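Workshop tips: teaching an arm to pick from a bin

Updated 28/12/2022

These notes are for anyone showing a robot arm a picking task by hand or with a remote controller. They come from the bench at Mumberg and should carry over to most setups.

Clamp the bin to the table before the first demonstration. A bin that creeps a half inch will spoil a whole afternoon of recordings. Mark its place with painter's tape too, so it can go back to the same spot after cleaning.

Mix the objects. Put hard blocks in with a cloth or something else soft, and move them between runs. We do 20 runs per layout and then change it.

Go slower than feels natural on the way down. Stop just above the object, line up the fingers, then close. If you miss, open and try again - a recovery is worth keeping in the set.

Cloth needs its own practice. Aim for a raised fold and pinch that. Pressing flat on the middle tends to push it around the floor of the bin.

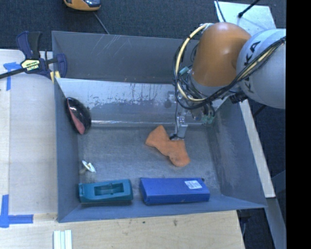 Check the cable slack before you turn the wrist a long way. Take up loose loops with hook-and-loop straps, and leave enough for the full reach.

Change operators after 28 minutes or so. Tired hands make jerky paths, and the arm will learn those as well.

Name each file by layout and run number, and write down the bad ones the same day.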